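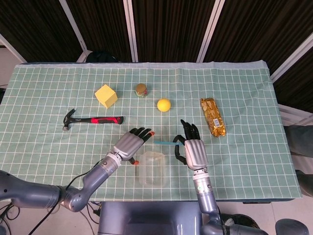
Filed under: Long-term care

The state inspection report for Zinetti came out in May, and I have now read it twice. It is a nursing home with 225 licensed beds, and the report lists 13 deficiencies. My aunt lived there for two years, so I know the floor plan better than most people who will read the PDF.

Most of the attention has gone to the citation for late call-light response. I think the infection control section matters more. Inspectors found that isolation carts on two units had no gowns in the right size, and that the log used to track respiratory symptoms had blank entries for the overnight shift. A blank entry can mean that no one had symptoms or that no one checked. The form has no way to tell the two apart.

The owner, Ater, bought the building from Vik three years ago. Staffing data filed after the sale shows fewer nurse hours per resident and slightly more aide hours. Total hours barely moved, and the total is the number on the brochure. Families comparing homes should look at the registered nurse line by itself, and then at the weekend figures, which are reported separately.

A few notes on reading one of these reports, for anyone doing it the first time:

Each finding has a letter for scope and severity. A "D" is isolated with potential for harm. A "G" means actual harm to a resident. Zinetti had one G, for a pressure wound that was not staged correctly on admission.

The plan of correction is written by the home. It states what the home says it will do. The revisit report is a separate document and is usually posted later.

Resident numbers are codes. Resident 23 in one report is a different person from Resident 23 in the next.

I requested the revisit report and the last two years of complaint intakes. The reply was 363 pages, mostly duplicates – the same cover letter is attached to every intake. I am sorting them by unit and date before I say anything about trends. I have also asked for the same records on Flirnano, the smaller home across the county line with the same owner. That request is still open.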